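Dulluson Wave Trays: your questions answered

Ordering

Where are you based, and can I collect?
We work from a unit in Wolbridge. Collection is free and you can choose it at checkout. We'll email when your order is ready, and you then have 14 days to come and get it. The unit is open from 9am until 4pm. There is parking at the side.

How much is delivery?
Delivery is free on orders over £80. Below that it is worked out by weight at checkout. Trays are bulky, so ordering two at once usually costs very little more than ordering one.

Do you sell to nurseries, care homes and clubs?
Yes. Ask for a trade account using the contact form. We need the name of the setting and an address for invoices. Trade orders can be paid on 30 days.

How many trays do you make?
The first run was 1,000 trays and the current run is 2,000. At the last stock check we had 1,526 left, so there should be no wait. If a size is sold out the page will say so.

Using the tray

What is it for?
It's a large shallow tray with a raised rim and wavy ridges that step down towards the middle. People put balls in it, or pebbles, or dried pasta, and push them about. It gets used for play, for hand exercises and for sorting games. Some of our customers keep their keys in it.

Where should I put it?
Any flat table that is bigger than the tray. Leave a bit of space on all sides, as balls do go over the rim. If you are using it with small children, the floor is easier.

Does it matter which way round it goes?
No. The outline is uneven, so turn it until it suits the person using it. Left-handed users often like it at an angle.

What size of balls should I use?
Small ones that are still easy to pick up. Three in different colours is enough to begin with. We like red, yellow and pink on the black tray, as they show up well against it. Don't give small balls to children under three. 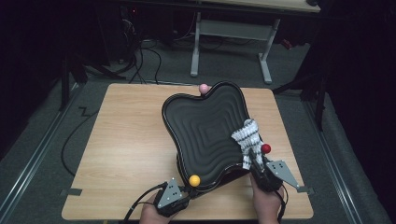

Reshma Du Plessis wrote to us that her father lost interest in the balls after ten minutes but would happily move a rolled-up sock from one side of the tray to the other all afternoon, and asked whether we could suggest any other fabrics.

Soft things work well and they are quiet. Socks, flannels, offcuts of fleece and knitted squares are all fine. Stripes are good because they can be followed with a finger. Avoid anything with loose threads that could catch on a ring or a nail.

Can I put water in it?
A little, yes. It's shallow, so it will spill if you move it. Fill it where you plan to use it and empty it with a sponge.

Sand?
Yes, but it gets into the ridges. Use a dry pastry brush to clear it before you wash the tray.

Cleaning and care

How do I clean it?
Warm water and washing-up liquid. A soft brush gets between the ridges. Dry the rim with a cloth, because it is glossy and shows water marks. The inside is matte and can be left to drain.

Can it go in the dishwasher?
No. It won't fit in most of them and the heat may warp it.

The rim has scratches. Can I get them out?
Fine ones can be made less obvious with a soft cloth and a little plastic polish. We use Gollell, but any mild one will do. Keep the polish off the matte part.

Returns

What if I don't like it?
Send it back within 30 days in a clean condition. You pay the return postage unless the tray is faulty.

Who do I contact?
Archana Upadhyay deals with returns and repairs. Put your order number in the subject line. Messages sent before noon normally get an answer the same working day.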